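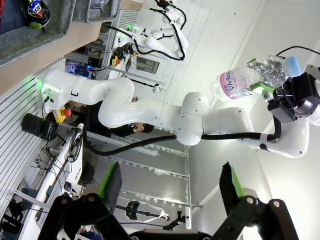
Most cables that fail on moving equipment fail within a short distance of a fixing. The conductor is bent, straightened and bent again at one place, its strands harden, and they part one at a time until the current is being carried by whatever is left. The sheath usually looks fine throughout. The remedy is to decide in advance where the bending will take place and to give it enough length to happen gently. The black cable on the white arm is a fair layout to copy: it loops down near the base, passes beneath the elbow and is held at the wrist by a small white strap. My own problem was a height-adjustable desk, which has only one direction of travel and ought to be easier. I still managed to get it wrong twice.

The desk is a Kotian with two legs and a single controller under the top. It keeps a count of movements, and when the monitor started dropping out in June 2019 the count stood at 3286. I mention the figure only as an order of magnitude for anyone planning something similar. A movement can be a full rise or a small correction, and the controller does not distinguish between them.

The first arrangement was the one the desk came with, more or less. The mains lead ran from the wall socket to an extension block screwed to the underside of the top, and everything else plugged into that. The mains lead therefore took all the movement, together with the network cable and one long display cable going to a machine on the floor. I had tied these three together at close intervals, which looked tidy and was the mistake. A bundle tied along its length behaves like a beam. The cables on the outside of the bend need to travel further than those on the inside, and if they cannot slide past each other the inner ones buckle and the outer ones are pulled against their connectors.

The display cable went first, as might be expected. It was the stiffest of the three and had the smallest conductors. The fault was intermittent and depended on desk height: good when seated, good when standing, and bad for part of the way between. I wasted an evening on drivers before noticing this. If a fault depends on position, look at the cable before anything else.

Cutting it open was instructive. The break was just behind the moulded strain relief at the desk end. Two of the fine conductors had parted and the foil screen had gone to flakes over the same short length. A strain relief of that kind spreads a bend over its own length and no further, and it is sized for someone occasionally moving a monitor.

The second arrangement used a plastic cable chain, a Prelero one, fixed to the floor at one end and the desk at the other. A chain sets a minimum radius and that part worked. What I had not allowed for was fill. I had bought a chain that the cables would just go into, so they were again unable to slide, and after a few weeks the network cable had worked itself into a corkscrew inside the links. The usual advice is to leave clear space around each cable and to keep thick ones apart from thin ones with a divider. I had read that advice and taken it to be meant for factories.

Prakash Pai, who looks after the lifts in the building where I used to work, suggested doing away with the chain altogether and hanging the cables in a plain U. The travelling cable under a lift car is arranged in this way. One end is fixed to the moving part, the other to something stationary, and the loop hangs between them under its own weight. As the desk rises the lowest point of the loop rises at half the rate, so the bend moves along the cable and no single section does all the work.

The geometry is simple enough. Fix the stationary end at about mid-travel height if there is anything there to fix it to. The cable then needs to be long enough to reach the desk at either extreme, with the radius left over. My loop has a width of 300 mm at the bottom, which is far more than the cables require, but it suited the distance between the leg and the wall. The desk travels 60 cm. I found the length by raising the desk fully, letting the cable hang, and adding until the loop stopped looking tight. Then I lowered it and checked that nothing touched the floor.

Some notes on the fixings:

Clamp the sheath and leave the connector alone. There should be a short slack section between the clamp and the plug, so that no movement reaches the plug at all.

Use something wide and soft. Narrow nylon ties pulled up with pliers will dent the sheath and create the hard point you are trying to remove. I used hook-and-loop strap with a strip of rubber under it.

Let the cable leave the clamp in the direction it wants to hang. If it leaves horizontally and has to turn downwards, you have put a bend at the clamp.

Do not tie cables together within the loop. A loose sleeve is acceptable. I used an Irnico braided one, slit along its length, and left it up to 5 mm oversize so that the contents can move.

Take any twist out before clamping the second end. Fix one end, let the cable hang until it stops turning, then clamp the other where it is.

The replacement display cable is thinner and has finely stranded conductors. The mains lead is a rubber-sheathed one in place of the original PVC, which had taken a set from being coiled and would not hang properly. The network cable is an ordinary stranded patch lead. Solid-core cable is for walls and should not be used anywhere that moves.

I reset nothing on the controller, so the count carries on from the old figure. The next inspection is in July, when I will undo the desk-end clamp and look at the sheath underneath it.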